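Filed under: Games > Datasets > Reviews

Kestport Review Corpus

Kestport holds 2,720 console game reviews in plain text, one file per review. Scores, platform and genre are stored in a separate index, keyed by file name.

Sources

Text comes from two defunct review sites, Ametti and Boiko. Ametti scored out of 10 and Boiko out of 20. Both original scores are kept, and the column "norm" converts them to a 0 to 1 scale. Reviews under 30 words were dropped.

Known problems

- Boiko files sometimes repeat the title in the first line.
- Ametti did not separate horror from action before its September redesign, so those genre tags are unreliable.
- Ports are listed as separate games.

Loading

Read the index first, then open files by key. The Zirnoner loader does both and skips empty files. Encoding is UTF-8 throughout. Corrections go in the issue tracker and are merged on Friday.
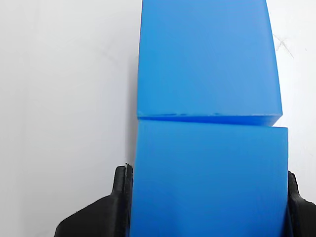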